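Wednesday, evening

Most of the day went to the frame tree again. The planner and the perception node have disagreed about where the wrist camera sits ever since we moved to the new Skondell release, and I had been papering over it with a fixed offset in the launch file. This morning I took the offset out and did the calibration properly. It took 34 poses and most of my coffee. The residual came down enough that I stopped worrying about it.

The part I care about is the graduated cup. The wrist view gives the scale at odd orientations, and the reader was written in 2021 for upright labels only. It finds the ticks fine and then chokes on the numerals.
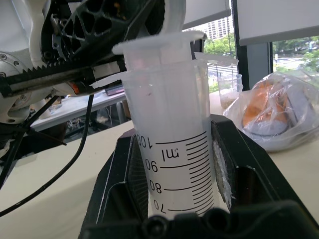
I added a step that rectifies the crop using the arm pose before it goes to the reader, then tries the mirrored version if the confidence is low. It's slow, 278 milliseconds on the bench machine, but the reader only runs when the arm has settled, so I can live with that. Orkedwood has a faster model. I don't want another dependency this month.

After lunch I switched to the two-arm syringe task. The planner still treats both arms as one big problem and times out when the grippers get close to each other. I split it so the arm with the syringe plans first and the other one plans around the finished trajectory. Ugly, but the logs are much easier to read. I also gave the syringe its own collision shape. Until today Coman thought the gripper ended at the fingertips.

The red liquid is still hard on the segmentation. The level line in the cups jumps between video frames, so I put a median filter over it and left a note in the code to come back.

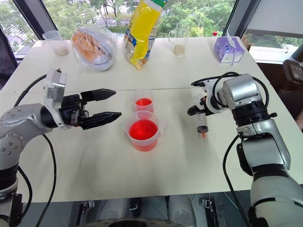
For tomorrow

Rerun the calibration check from a cold start.
Move the syringe shape out of my branch and into the shared config.
Answer Tronthorpe about the 3 open tickets. Two of them are the same bug.
Find out why the logger drops the first second of joint states.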